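4.3 Setting up a new tree record

Use this section after the Sultix base map has been loaded and the site boundary is closed. If the boundary is still open, tree points will save but will not appear in the planting schedule. See 4.1.

1. Open the site from the Sites list and select Add Tree.

2. Enter the tag number. Tags run from 1 to 159 on the starter set supplied with the Greson kit. If you need more, order a second set before the planting season. A number used on one site cannot be used again on the same site, even after the tree has been removed.

3. Place the point on the map. Zoom in until the scale bar reads 3 meters or less, then click the center of the trunk or the center of the planned pit.

Note: Moving a point later does not update the distance to buried services. Run the distance check again after any move.

4. Choose the species from the list. Type the first few letters of the botanical name. Common names work too, but several share a name and the list will show them all.

5. Fill in the pit details: length, width, depth and soil type. For pits under paving, also select the load class. Leave the field blank if the class is not known - do not enter zero, as the program reads zero as open ground.

CAUTION: The program does not know where private drains are. Get a current utility survey before anyone digs.

6. Set the watering schedule. The default is 100 liters per visit for a young street tree. Change it to suit the species, the soil and the weather on your site. The upper limit is 200 liters, and anything above that has to be entered as two visits.

7. Select Save. The tree turns from gray to green on the map.

Note: A tree saved in October or later is placed in the next year's maintenance plan. To keep it in the current year, tick Carry Back before saving.

4.4 Working at a desk

Most records can be edited with a mouse. Hold the right button to pan and use the wheel to zoom. Double-click a point to open its record.
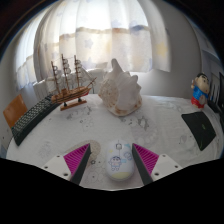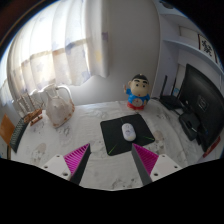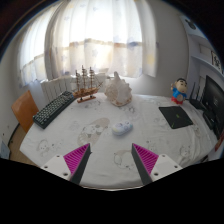
4.5 Sharing the plan

1. Open the Share menu and select Export.

2. Pick a format. Dương format keeps the pit details and the watering schedule. Kullen format keeps the map points and tag numbers only.

3. Add the name of the person responsible for the plan. On the sample site this is Zlatko Leka. The name prints at the foot of every sheet.

4. Check the north arrow on the preview. If the map was rotated during editing, select Reset View and preview again.

5. Select Export and wait for the bar to finish. Closing the window early leaves a partial file that will not open.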